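Gollelwood Residents' Association
Minutes of the winter meeting, Jan 14, 2018

The chair opened the meeting and thanked everyone for coming out on such a raw evening, and thanked the Bassey Street bakery as well, who sent over two trays of rolls that were much enjoyed. The minutes of the last meeting were read and accepted with one small correction to the spelling of Girnance Lane.

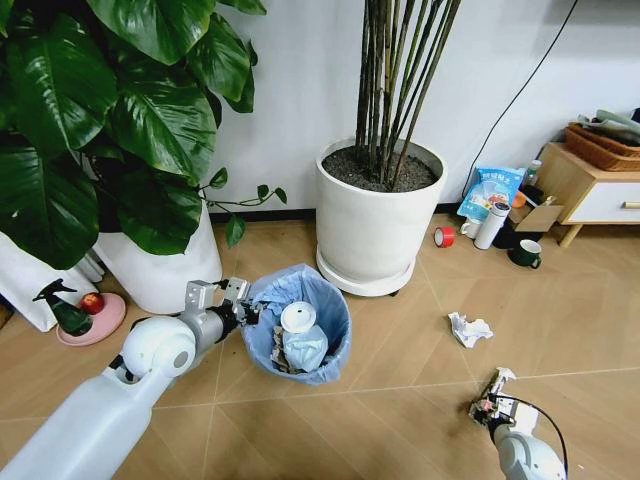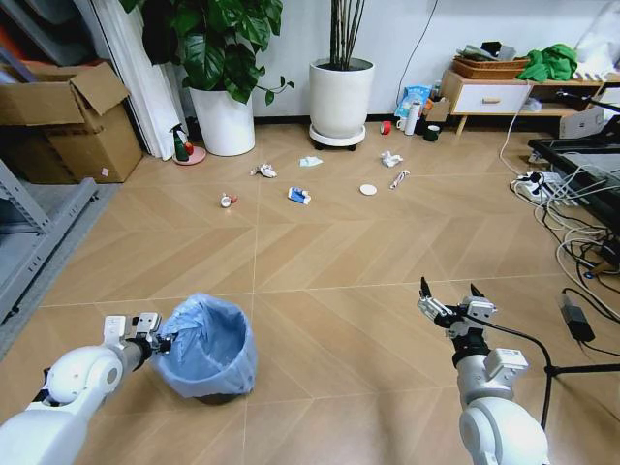
1. Litter and trash pickup
There was a long and good-natured discussion of the new pickup schedule. Several members on Girnance Lane still find that their cans are passed over when cars are parked on both sides, and it was agreed to write to the hauler again, politely, and ask for an earlier truck. A member asked whether bags may be left beside the cans. They may not, as the raccoons have made very clear this winter.

2. Creek path
The gravel on the Loltine end of the path has washed out again after the rain (those with strollers will know the spot well). A quote of $3000 was received for regrading and a proper drain. Members felt this was fair but more than we can manage all at once, and after some back and forth it was voted to put $400 toward fresh gravel now and take up the drain at the May meeting.

3. Newsletter
We now print 146 copies, and a few are coming back because people have moved. Please do let us know if you're leaving us, sad as we'll be to hear it. Members who would be happy with email instead were asked to sign the sheet by the door.

4. Spring plant swap
Last year's swap was such a pleasure that everyone wanted it again, and there was even talk of adding a table for seeds and old garden tools. A budget of $300 was approved for tent rental and lemonade. The question of whether mint should be allowed was left open, with strong feelings on both sides.

5. Other business
A gray knitted glove was found after the last meeting and is still waiting for its owner.

The meeting closed with coffee and what was left of the rolls.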